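**Progress Report, Second Reporting Period**
**Project:** Votik, software for tabletop sorting and unstacking
**Submitted by:** Atmont Software Group, Pirnovham
**Prepared by:** Yvonne Fothergill, project lead
**For:** Cyril Treloar, Treloar Fund

## Status

Work in this period centered on the perception and grasp planning modules. Both were delivered in April as set out in the agreed schedule. The task sequencer is behind schedule, and a revised plan is given below. Spending remains within the approved budget, and no change to the award is requested.

## Work completed

**Perception.** The earlier version of the object detector treated a stack of dishes as a single item whenever the rims were close together. The planner then received one height and one center point for the whole stack, and the grasp was placed too low. The new version estimates each rim as a separate ellipse and passes the planner an ordered list, top item first. Training used 1465 labeled views, all of which have been checked by a second reader.

**Grasp planning.** The planner now proposes rim grasps for flat dishes. For each visible rim it scores a set of contact points by clearance from neighboring items, reach, and the angle of the wrist. Where two plates are offset, the score favors the side on which the lower rim is hidden, as this reduces the chance of closing on both plates. The scoring weights are kept in a single settings file and may be changed without rebuilding the software.

**Workspace registration.** Object positions are now reported relative to the tape grid on the work surface. This allows a layout to be restored by hand between runs and makes logs from different sessions comparable.

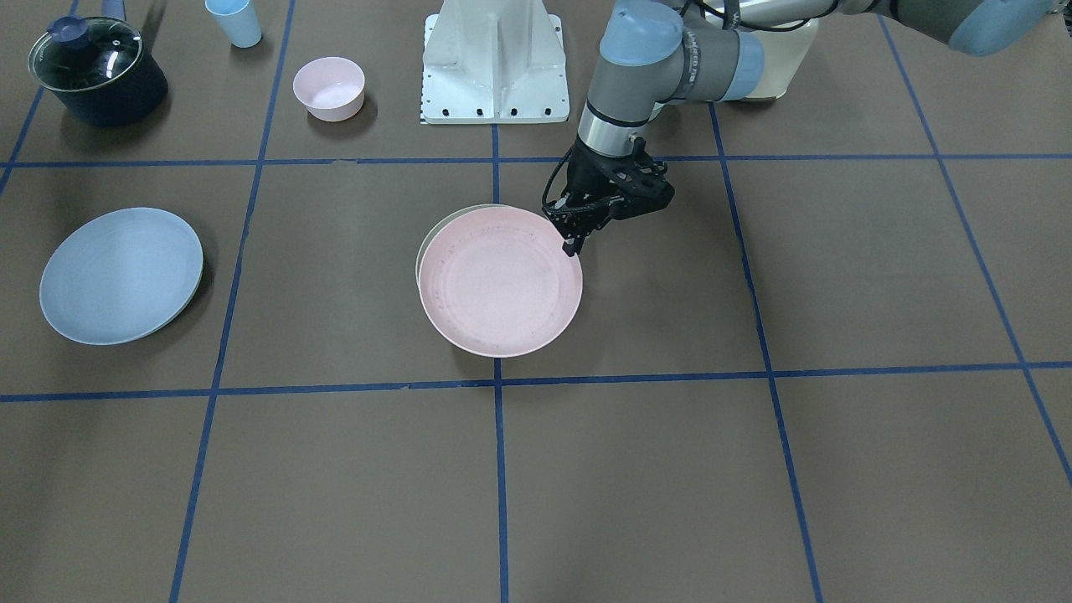

*Left arm at the rim of the upper plate in an offset stack, with other kitchen items placed on the grid.*

**Evaluation.** The unstacking trial consisted of 100 attempts over 22 layouts. Each attempt was logged with the detector output, the selected contact point, and the joint commands. The logs have been archived, and scoring against the acceptance criteria is in progress. Results will be supplied as a separate annex once both reviewers have completed their reading.

## Open issues

1. Small marks on a plate surface are sometimes reported as separate objects. A size filter has been added, but it also removes some valid detections of cup handles.
2. Clear lids return unreliable depth values. The planner currently treats any lidded item as an obstacle and will not attempt to grasp it.
3. The sequencer does not recover cleanly when an operator pauses a run. The arm holds its position, but the task must be restarted from the first step.
4. Log files from long sessions are slow to open in the review tool.

## Revised plan

The sequencer will be delivered 4 weeks later than planned. The delay follows from the decision to rewrite the pause and resume logic, which was agreed with Mr. Treloar at the interim call. Work on the review tool will continue in parallel and does not depend on the sequencer.

The next period will cover two-arm handovers in simulation, a first treatment of lidded items, and the operator manual. Access to the Pirnovham laboratory has been extended to include Saturday mornings for the remainder of the project.

## Action requested

The Fund is asked to confirm the revised sequencer date in writing and to name a contact for review of the evaluation annex.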